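Home | Features | Materials | Tools | Archive

What Carpet Does to a Working Floor

8 min read

Most workrooms are planned from the bench upward. The surface height is set, the lighting is hung, the storage is fixed to the wall, and the floor is whatever the building came with. In rented units that is very often a dark commercial carpet, glued down, with a short looped pile. It was chosen for offices, where people sit. People who work on their feet use it differently, and it wears differently under them.

The first effect is on turning. A smooth floor lets a rubber sole pivot. A looped pile holds the sole in place, and the rotation moves up into the ankle and knee. Workers adapt by stepping around in place, lifting each foot and setting it down again, usually without noticing that they do it. Over a shift that adds a large number of small steps at the same few spots.

Those spots can be found on any carpet that has been down for a year. The pile lies flat in a band in front of the bench, with a second band wherever people step back to get a wider view of the work. At the Lorbridge workshops, where the benches stand in two rows, the band was measured at 104 centimeters from the bench edge at its deepest point. The aisle between the rows is 219 centimeters wide. Two people working back to back therefore share a strip of floor in the middle, and both step into it blind.

Footwear matters more on carpet than most safety sheets suggest. A running shoe with a soft, flared sole gives good cushioning and catches on the pile when the foot travels backward close to the ground. A flat leather sole slides more freely and cushions very little. The compromise most standing workers settle on is a light athletic shoe with a firm heel, replaced before the edge of the sole begins to roll.
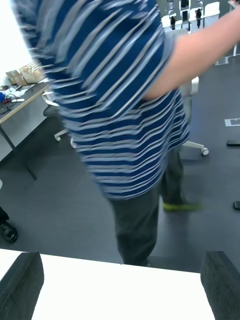

Trouser length belongs in the same calculation. A cuff that ends at the ankle stays clear of the heel on a backward step. One that breaks over the shoe gets walked on, and the hem frays from the rear. Loose shirts present a separate question at bench height, where a hem can sweep small parts off the surface as the wearer turns. Many shops handle this by keeping a clear margin along the front of the bench.

Dark carpet has one further drawback, and it concerns dropped objects. A black screw cap or cable clip on charcoal pile is close to invisible under overhead light. The usual remedy is a low, angled lamp, which throws a shadow from anything standing above the pile. Midine sells a clamp-on version with a head that rotates down to ankle level. A plain flashlight laid on the floor does the same job and costs less.

White bench tops cause trouble in the other direction. Under strong light they read much brighter than the floor, and the eye adjusts to the brighter area. Anyone looking from the bench down to the carpet needs a moment before detail returns. A matte gray top reduces the difference. So does moving the light fitting back until it no longer sits directly over the work.

Carpet tile is the practical choice where carpet has to stay. Parklow supplies it in a 50-centimeter square, and a worn band can be swapped for tiles from under the shelving without lifting the rest. Issahaku makes a denser loop that flattens more slowly and is harder to cut cleanly at a wall. Anti-fatigue mats laid over either one tend to creep, and the beveled edge lifts after a few months. A mat with a gripper backing made for pile holds better than the standard rubber type.

Replacement should follow the wear band. Once the backing shows through the loops, the tile has reached the end of its service life.

Contact the features desk | Copyright 2025 | Back to top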